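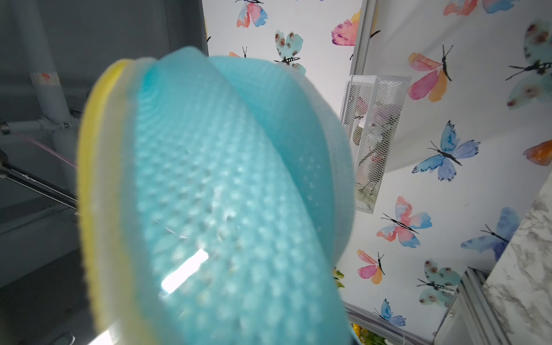
Home Checklists Perception Control Tooling Archive

5 Oct 2021
By the Katum tooling group, Honham

Pre-run software inspection, two-arm cell, wrist cameras
Applies to: Prestum control stack, Ross task planner
Checklist revision 4

Complete all items before enabling autonomous mode. Mark each one OK, FAIL or N/A. A FAIL in section 1 or 2 stops the inspection.

1. Control

1.1 Joint limits loaded from the cell file. OK
Comment: Right arm was reading the August file at first start. Path corrected in the launch script. The loader should refuse a file whose cell ID does not match, and at present it only prints a warning.

1.2 Command rate steady at 100 Hz with both arms active. OK
Comment: No missed cycles in the log with planner idle. Repeat with planner under load.

1.3 Stop request from either arm halts both. OK
Comment: Tested in each direction, arms at low speed.

1.4 Gripper closing force capped in software. OK
Comment: Cap is read once at startup. A change during a session has no effect until restart. Add to operator notes.

1.5 Watchdog trips on lost heartbeat. OK
Comment: Tripped at 225 ms. Limit for this cell is 250 ms. Margin is thin but inside the limit.

2. Perception

2.1 Both wrist camera streams live and assigned to the correct arm. OK
Comment: Check by moving one arm at a time. Stream names alone are not sufficient.

2.2 Exposure locked. FAIL, then OK
Comment: Auto exposure was still on for one camera. Glare on a light blue sponge face was being segmented as a separate object. Locking exposure reduced it. A mask filter for small bright regions is open as ticket 162.

2.3 Segmentation holds at close range. OK with comment
Comment: When an object fills most of the view, the bounding box touches the image border and the grasp point drifts toward the center. Planner must reject any grasp whose box meets more than one border.

2.4 Background rejection. OK with comment
Comment: The butterfly wallpaper gives false detections at low confidence, mostly on the orange and pink shapes. Raising the threshold removes them but also drops thin objects. Leave threshold at default and use the workspace depth mask.

2.5 Deformable object class enabled. OK
Comment: Mesh cloth and sponge have separate labels. Both are light blue with a yellow edge, so color must not be used as the only cue.

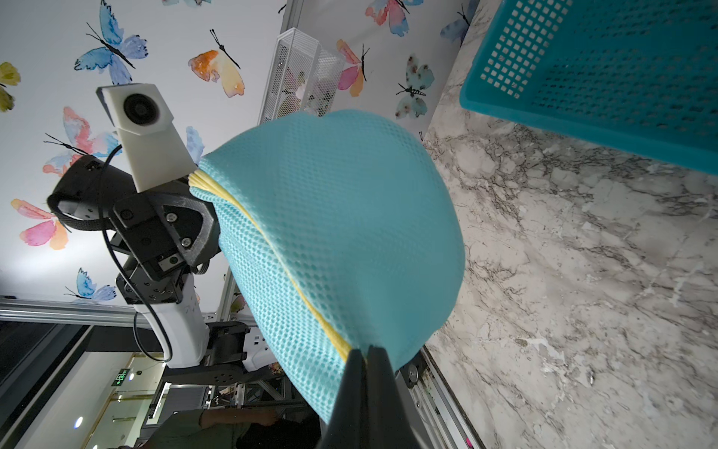 Item 2.5: mesh cloth in the right gripper, second arm's wrist camera to the left.

3. Planning

3.1 Collision model includes both wrist camera housings. OK
Comment: Housing model was present on one arm only in the previous revision. Confirm after every merge.

3.2 Cable clearance volume set. OK with comment
Comment: Camera cable is modeled as a fixed cylinder along the white link. The cable loops out from the mount in an arc, and the volume needs to be widened on the outer side.

3.3 Counter edge and rail in the static map. OK
Comment: Bolt fitting on the rail is not modeled. Keep the present offset until it is.

3.4 Held cloth treated as an attached body. FAIL
Comment: Ross attaches a box the size of the flat cloth. A folded bundle has a different outline, and the planner rejects valid paths near the other wrist. Workaround: set the attached body by hand from the current mask. Does not block this run.

3.5 Replan on lost grasp. N/A
Comment: Disabled in this build.

4. Tooling and logs

4.1 Disk space checked before recording. OK

4.2 Clocks aligned across camera and arm logs. OK
Comment: Check again after any network restart.

4.3 Build hash written to the log header. OK

4.4 Playback opens without the cell connected. FAIL
Comment: Viewer still waits for a live parameter server. Known fault.

Result: cleared for supervised runs. Not cleared for unattended runs until 3.4 and 4.4 are closed.

Related items
Wrist camera calibration checklist
Prestum watchdog settings, reference table
Ross: attached bodies and soft objects
Depth mask setup for patterned backgrounds
Log viewer, known faults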